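Workshop notebook, localization bench
May 2, 2001

Glossary merge for the Ekelier catalog, second try. Berenice had exported the French side from the old database and I had the English in a spreadsheet, and the two were supposed to line up row for row. They lined up as far as row 473. After that every English term sat beside the French for the term above it, so "drain cover" was offered to the customer as "doorbell."

Cause: one entry with a line break inside it. Took most of the morning to find. Benoît Perrin found it by opening the file in a text editor, a method I had dismissed at nine o'clock as primitive.

Fixed the break, reran. 876 terms in, 5 rejected. Three of the rejects are accents the converter mangled (é came through as a comma, for reasons best known to the converter). The other 2 are Deschamps product names that should never have been in there. Told the script to leave anything in the name list alone. It now also leaves alone the word "Just," which Deschamps sells as a faucet. To be looked at.

Machine draft of the care leaflet: better than November's. It has stopped translating "spring" as the season in every single case and now does it only when the sentence mentions water. Armelle Aubert read two pages and handed them back with a single pencil mark, a line down the whole margin.

Agreed with Concetta:
- leaflet goes to a person, start to finish
- machine draft stays for part lists only
- no one edits the glossary while the merge is running (me)

Warkcombe want the German by the end of the month. We have no German. Anastasia Kalogeropoulos is asking the Fleltberg office whether they do, and if so whether it is in a file or in somebody's head.

Backup on the gray disk, second copy in the drawer. Rerun with accents fixed tomorrow, before the phone starts. 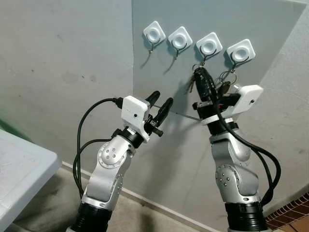
p. 5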